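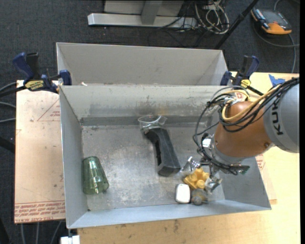 Bin-picking season opens at Rorkunia

I stopped by the Rorkunia robotics club last night meaning to stay for a few minutes, and I was still there when they started turning the lights off. If you've never watched a bunch of students yell encouragement at a robot arm, I really recommend it!

The club is getting ready for the Cárdenas Pick-Off, the student contest coming up in May, and this year they're sending two teams. The job sounds like something a toddler could do. There are two metal bins, one behind the other, and the arm has to take things out of one and set them down in the other. Plastic cups, toys, odd little household things, whatever the judges feel like dumping in. Each team gets four minutes a round, and once the clock starts you can't touch the keyboard (or the bin, as one student learned last year in front of everybody).

I asked which thing they dread most and got the same answer from both teams: clear cups. The software has a hard time telling where a see-through cup stops and the bin starts, especially when the cup is lying up against a wall. Anything chunky with bumps on it is a lot friendlier. Heaps are tricky too, and the kids can argue for a very long time over whether to go for the top item first or clear the easy stuff out of the corners. I heard both sides twice and I still couldn't tell you who's right.

The two teams write their own code but share the one arm, so there's a sign-up sheet on the door and a certain amount of horse trading over the evening slots. One team has been teaching its program from practice grabs, 179 of them so far, all logged by hand in a spiral notebook. The other team is working on how the fingers come in at an angle, so they don't bang into the sides of the bin. They were pretty cagey when I asked for details, and they dropped their voices whenever the first team walked by.

Plastton is covering the entry fees again, and Trarnport has offered to haul the gear over to Cárdenas, so the spring bake sale money can go to spare parts and pizza. I'm told the split is mostly parts. We'll see.

Practice is open to anyone who wants to watch, most evenings starting at 6:30, through the end of April. Use the side entrance by the bike racks, the front doors lock at 6. They're also happy to take small unbreakable junk off your hands for the bins. I'm bringing a bag of old kitchen stuff next time, including a garlic press I've never gotten along with.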